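Kolev adds three-drawer metal unit to Fidum range for shared kitchens

Floltport, 2026-04-03 - Office furniture supplier Kolev has added a low three-drawer cabinet to its Fidum range, meant for shared kitchens and tea points where worktop space is short.

The unit is grey metal with a flat top and black curved handles. It is sold for storing mugs, cloths, tins and dry food, and the top can be used as a small extra surface for fruit, drinks and washing-up things.

Kolev tested the cabinet in January with staff at its Edero site, where 347 people share 5 kitchens. Each kitchen had one unit for the whole month.

"People put things down wherever there is a flat surface, so we made the top easy to wipe," said Vlasta Dimitrov, product manager for Fidum. "A sponge and a bit of warm water will do it. We don't recommend scouring pads."
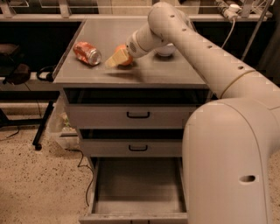 The bottom drawer opens fully, so items at the back can be reached without taking out the ones in front. It has raised sides and a flat floor, and it can be washed in place. After the trial, Kolev changed the runners on all three drawers, as staff in two of the kitchens had found the lowest one stiff.

Baltazar Cervantes, who manages the Edero building, said the cabinets had cut down on clutter. "We used to have cans and bowls left along the counter every afternoon. There is still some of that, but most of it now gets put away."

The first batch is 581 units. Orders of 100 or more can be supplied with locks on the top drawer - these take longer to deliver and must be requested when the order is placed. Cabinets arrive assembled.

The Fidum three-drawer unit can be seen at the Kolev showroom in Floltport. Fabric and timber items in the range are not affected by the change.

Press contact: Vlasta Dimitrov, Kolev, Floltport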